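**Community Help > Home & Workshop > Storage and tidying**

# Keeping a light wood workbench clear when small parts and tools share it

Asked by Lieselotte Böttcher, Wandotness
3 answers, 14 people following

I have the use of a wooden workbench in a shared workshop and I need a better system for what lives on it. The top is pale wood with no finish that I can identify. It's a nice surface to work on and I would like to keep it that way.

The trouble is that everything ends up on it. Small parts go into whatever round container is closest, the screwdriver gets put down in the middle, and packaging lands at the back. By late afternoon I am working in a space the size of a dinner plate. 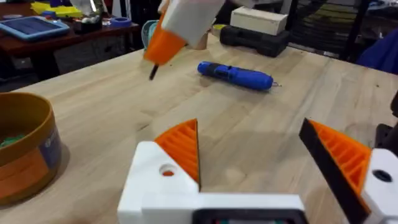
I tried a drawer unit from Stostby in April and gave up on it. The drawers were too shallow for the driver and too deep for the small parts, so the small parts slid to the back and stayed there. I also tried one large bin for everything. I spent more time digging in it than working, and the plastic pieces came out scratched.

What I want to keep within reach:

- cordless screwdriver and bits
- tape
- small plastic parts, many of them green
- one or two flat round pieces that I handle a lot

What can go further away:

- the tool case
- bags and boxes
- anything I use less than once a week

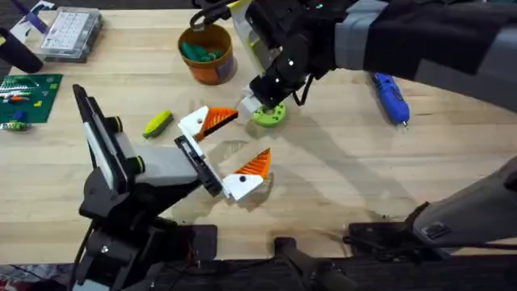
Sorting by color was the first thing that came close to working for me. I had read that you should sort by size, but I remember colors better than sizes. The round orange container near the back holds a bunch of green pieces, and I can find it without looking up for long. The weak point is that it's open on top. If I knock it, the pieces go across the bench and some go on the floor. I don't want a lid that I have to unscrew each time, and I don't want to drill into the bench.

I have these questions:

1. Is there a good way to stop open containers from sliding or tipping on a smooth wood top?
2. Where should the screwdriver go if I can't mount anything on the bench itself?
3. Should I put something on the wood? I'm mostly worried about scratches and tape residue.

The budget is small. I would like to buy as little as possible. There is a branch of Ionescu near me that has basic hardware, and I can order other things if there is a reason to.
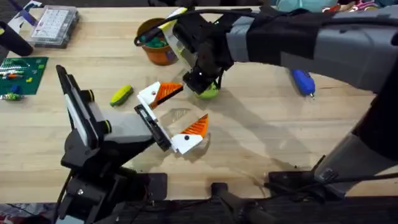 ## Answers

### Hildegard Lindemann
*Accepted answer, 13 votes*

I'll take these in order.

**Containers.** Use a tray. Put all the open containers in one shallow tray with a rim and put rubber shelf liner under the tray and also inside it. The liner on the inside does more of the work than the one underneath. A container on liner will stay put if you brush it with your sleeve. It won't survive a real knock, but the rim will catch most of what spills.

Get a tray with square corners. Round trays waste space on a bench. A baking sheet is fine if you have an old one, and the sides are low enough that you can still reach in from any direction.

Fill each container no more than halfway. I know that means more containers. Full ones spill as soon as you reach in for a piece at the bottom.

**Screwdriver.** Make a stand out of a wood block. Cut a piece of scrap long enough that it won't tip, drill a hole wide enough for the nose of the driver, and drill a row of small holes next to it for the bits. Glue liner to the bottom. It sits on the bench and can be moved, so you aren't putting holes in anything that belongs to the workshop. Keep it on the side of your main hand and put the driver back each time you let go of it. That takes a couple of weeks to become a habit.

If you can't cut wood there, a heavy mug will hold the driver, but it's not as steady and the bits need to go somewhere else.

**The wood.** Rub a drop of water on a spot nobody looks at. If it soaks in and darkens the wood, there's little or no finish left on it. In that case a thin coat of mineral oil or a hard wax oil will help with dirt, though neither will stop scratches. Ask whoever is responsible for the bench before you do this. If they say no, a silicone mat under the area where you work most is enough.

For tape residue, use a little mineral spirits on a rag, rub with the grain, and test it first. Don't scrape with a blade. I did that on my own bench and the mark is still there.

One more thing. Move the boxes and the tool case off the back of the bench if you have any shelf at all. Anything stacked at the back attracts more things.

> **Lieselotte Böttcher:** Thank you, this is useful. I did the water test and it soaked in, so I have asked about oil. I got shelf liner at Ionescu and the tray is an old baking sheet. What would you do with flat pieces? They are too wide for the containers and I don't want to stack them under other things.
>
>
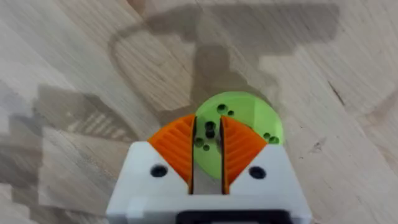

>
> *One of the flat pieces: see-through lime green, with small holes.*

> **Hildegard Lindemann:** Stand them on edge in a file sorter or a small dish rack, with a gap between each one. If you only have one or two, cut a slot in the end of the same wood block that holds the driver. Sand the slot so it doesn't mark the plastic. Don't make it tight.

### kastetance_regular
*4 votes*

I agree with the tray. I would skip the oil. On a shared bench somebody will put paper on it before it's cured and then you have a stain. Use a mat.

Also look at magnetic strips for the bits. You can stick one to the side of a tool case with double-sided tape and then the case has a reason to be nearby. Mine has been up for more than a year.

Label the containers even if you sort by color. Other people don't know your colors.

### benchdog3000
*0 votes*

just get a bigger bench

> **Lieselotte Böttcher:** It isn't my bench.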